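Two-handed paper work with the Rotum Risau kit

I've had the Risau two-arm kit on my bench since it shipped, and paper is still my favorite thing to run on it! It costs next to nothing, it shows every bad grip right away, and you can set it up in one evening.

What you need: the kit with both hands fitted, the Corklow control app (version 2 or later), a cloth mat, a stack of plain white paper and a pair of scissors.

1. Lay the mat in front of the torso and smooth it flat. Dark gray is great here, the paper really pops against it.

2. Run the white cables out to the sides, one bundle per arm, with plenty of slack. Mine snagged twice before I learned this.

3. In Corklow, open Hands and load the Pinch preset. Set grip force to 40 for the left hand and 47 for the right. Yes, they're different! My right thumb needs a touch more, so try yours and adjust.

4. Cut a piece with a few corners to it and put the scissors down at the back of the table, past the mat.

5. Start the paper in the left hand, then bring the right hand in slowly until thumb and index finger press on the other side. I use a closing time of 800 ms. Go faster and the paper buckles.

6. Save the pose as "meet". You'll reuse it in every folding routine after this one.

If the fingertips bump, back the right wrist off a little and try step 5 again. 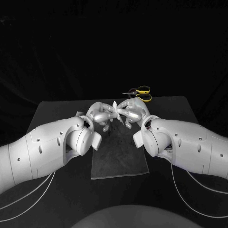

Both hands pinching the paper over the mat, scissors parked behind.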